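Home Issues Authors Search
Journal > Volume 3 > Housing and Interiors > Full text

3.2 Marks and signs in the sleeping rooms

The second group of rooms belongs to the Clirkura guest house in Ulimdale. In these rooms we studied how written marks are placed near the bed, and how well guests remember them on the next morning. We asked 40 guests to draw the wall behind their bed from memory. Most of them drew the wall as fully white, also when it carried numbers or arrows.

The wall in Figure 3 has very small marks. The number 123 is written by hand in red, high over the bed, and a red arrow stands on each side of it, pointing away from the number. The dark card is much easier to notice. It leans on the wall at the level of the green sheet, and its large characters appear to read 请勿触碰 ("please do not touch").
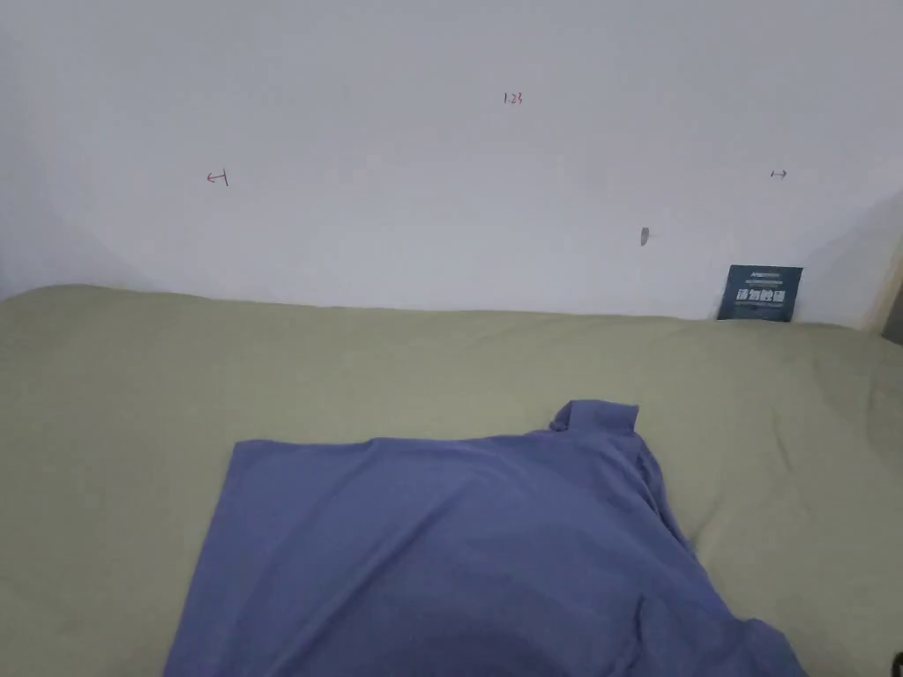 Figure 3. Wall behind a bed, with red handwritten marks and a dark sign card.

We found a similar difference in the Giraldo rooms. Signs at the height of the mattress were remembered by nearly all guests, but thin marks above the eye level were often forgotten. The colour of the bed sheet had no clear effect in our answers. This point is treated again in Section 4, together with the rooms of Drundarico.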